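Fridge chores, bench notes, February

Kitchen corner, afternoon. Fruit and the top compartment again.

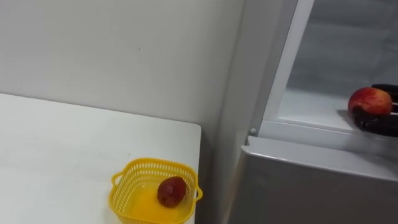 Apple in the gripper at the fridge shelf, yellow basket on the table.

OK, so Myrto asked me over lunch whether the arm can do groceries yet, and I said "sort of," and she gave me the look, so I'm writing down what "sort of" means while I still have it straight in my head.

We're at 326 logged tries on the fruit and fridge job since the new finger pads went on. 277 of those I'd call good, meaning the fruit ended up where we wanted it and I didn't touch anything. Another 21 got there after I nudged the basket or said a bad word and restarted, which brings it to 298 if you're feeling generous (Themis is always feeling generous). The other 28 are drops, stalls and the one where it closed on air and carried the air very carefully to its destination.

Grasping is the part I've stopped worrying about! Round things with a bit of give in the pads are fine. The old Clodora pads used to slide on anything glossy and the Branska ones grip so much better that I took the force limit down a notch and left it there.

What still eats my afternoons is the shelf lip. The hand has to come in over it, and if the wrist is even slightly low it rubs, the force check trips and the whole thing sits there sulking until I clear it. Eirini thinks we should approach higher and come down late. I tried that in the Tsolakis planner and it likes the idea except near the door side, where it runs out of room and picks some crazy elbow pose. Needs a proper look, I haven't given it one.

Second gripe: white table, white wall, white fridge. The depth map goes to mush at the corner where the wall meets the fridge side. The yellow basket is great by comparison, it pops right out, and the little holes in the sides don't seem to bother the segmentation at all. I was sure they would. The two loop handles are another story, the grasp scorer keeps ranking them as something worth grabbing. Masked them out for now, Vasiliki please don't remove that mask when you clean up the Firkia config!!

Speed. One piece of fruit takes 40 seconds on a clean run. I can put a whole bag away in that time while talking on the phone. So would I want this in my own kitchen? Not for putting things away while I stand there waiting. If it did it while I was out, and I came home to fruit on the shelf with no bruises, then yeah, I'd take it, slow and all. We haven't checked bruising, by the way. Evanthia suggested keeping handled fruit overnight next to some that hasn't been touched and cutting both open in the morning. Good idea, cheap too.

To do:
- wrist height over the lip, try Eirini's approach with the door side blocked off
- something with texture behind the table, even a dish towel
- bruise check
- ask Themis if a nudge counts as a success (I say no)
- soft fruit, but only after the force limit is saved somewhere other than my laptop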